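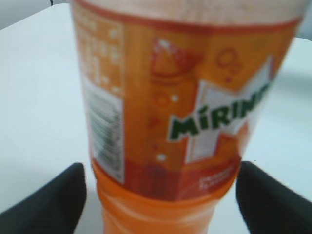 I've been putting off writing up the grip force mess for long enough that Tayla has started asking me when the blog post is coming, so fine, let's do this. For anyone new: I spend my working days (and too many evenings) on a two-finger gripper at a small outfit called Kindel, and the job we were given was dull on purpose. Pick up a drink, put it down somewhere else, don't hurt anybody. A full plastic soda bottle is a sneaky thing to hold, though. The Mirinda we've been using has curved ridges molded into the bottom half, right where the fingers press, and the whole body gives when you squeeze it, so the motor current goes up slowly and never shows the nice sharp jump you get when you close on a block of metal. Our code was waiting for that jump.

You can probably guess where this is going! The controller would close, see a soft rise, decide it hadn't touched anything yet, and keep on closing. We had a hard limit on top of that, but the limit was in raw counts, and it had been set to 2000 back when we were lifting metal blocks. The right number for a bottle was 400. I know this because I wrote 400 in the settings file myself, back in December, and I was very pleased with myself for remembering.

What I didn't know is that the settings file only gets read when the controller starts cold. If somebody hits the emergency stop and then clears it, the thing comes back with whatever is burned into its memory, and that was still the old 2000. So the gripper was gentle all morning, somebody tapped the stop before lunch, and after lunch it had a grip like a bench vise. Same program, same screen, same green light.

The first sign was a cap letting go with a pop. Orange soda up the wall, on the keyboard, in Ashton's hair – he took it very well. We blamed the bottle. I'm a bit ashamed of that, but we did, we said it must have been shaken up in somebody's bag, and we wiped everything down and carried on with a new one. 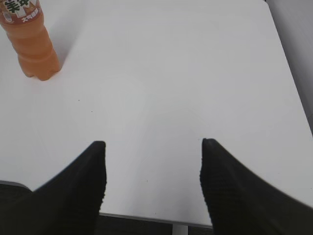

The second sign was the one that got my attention. Ruby-Lee was reaching in to straighten a bottle between runs, with the fingers open and the arm stopped, and the gripper closed. It missed her hand. She'd already pulled back, and she says it wasn't even that close, but I was standing there and I didn't enjoy it one bit. The close command had been sitting in a queue from before the stop, and clearing the stop let it through. Two separate faults, then, and they'd teamed up: a command that should have been thrown away, running at a force that should have been turned down.

I shut it all off and we went and had coffee and nobody talked much.

Cameron did the detective work after that, and he deserves the credit. He put a load cell between the fingers and ran the same close over and over, cold start, then stop and clear, then cold start again, and wrote the readings on the whiteboard in two columns. You didn't need to be an engineer to see it. He also found that the log printed the limit from the file, so every log we had said 400, including the ones from the afternoon of the soda. We'd been reading those logs and feeling reassured by them!

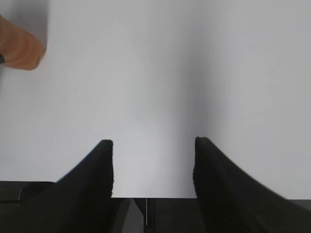 The fixes were pretty small once we knew. The limit is now written to the controller on every wake-up, whatever caused it, and then read back, and the log prints the number that came back. Clearing the stop empties the queue. After a clear, the first close of any kind is capped at 200 and you have to press a separate button before it will go any higher. Everybody finds that button annoying, me included, and it's staying.

We changed how we work too. Hands go near the fingers only with the power key out, and the key goes in your pocket. I used to think that was overkill for a little tabletop setup and I used to say so out loud, which Ruby-Lee has reminded me of 3 times.

I've still got one thing open. The slow current rise is a real problem by itself, and a lower limit only hides it. Velimir wants to put a thin pressure pad behind each fingertip, and I'd like to try watching the finger speed first, mostly because it costs nothing. If you've done either one with soft bottles, please leave a comment, I'd love to hear how it went.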